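Sonley Community Kitchen: progress report to the Ziditz Fund
19 June 2020

Hello all,

Well, it's been a funny old few months, and I'm sorry this is landing with you later than I promised! When I last wrote, in March, we'd just had the new cooker put in and were about to start the breakfast classes. You can guess the rest. The hall shut, the classes stopped, and I spent a week ringing everyone on the list to see who still wanted to cook with us from home.

Quite a lot of people did, as it happens. We've now sent out 606 recipe packs (the plan said 500, so I'm pleased with that), each with dry goods, a printed card and a phone number to ring if the porridge goes wrong. The number is mine and it does ring. Mostly it's people wanting to swap the lentils for something else, and I've given in and started offering chickpeas.

The breakfast cards have been the big hit. Wing-sze Au wrote the first six and tested them all in her own flat, with her two boys as judges. The cinnamon toast one was sent back to her twice for more cinnamon. We've kept everything to kit that most homes have got, so no blenders and no stand mixers.
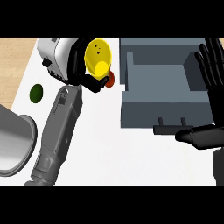

Breakfast basics: a toaster and a yellow cup.

On money, we've spent £3000 of the grant so far, nearly all of it on food and postage. Postage is the one that hurts. Yang, our wholesaler, has been very good about splitting big sacks for us, but the boxes still weigh a fair bit and I'd like to move some of the travel budget across to cover it, if you're happy with that. We're plainly not going to be using it on coach trips this summer.

The one thing that hasn't gone well is the online booking. We tried Fikix for the video sessions and people kept getting stuck at the sign-in page, so we've gone back to the phone and a paper diary. Sessions are up to 10 people at a time, which is plenty when they're all frying onions.

Next up is the lunch set, plus a large-print version of every card. I'll send the receipts over separately once I've found the April ones. Do give me a ring about the travel money when you get a minute.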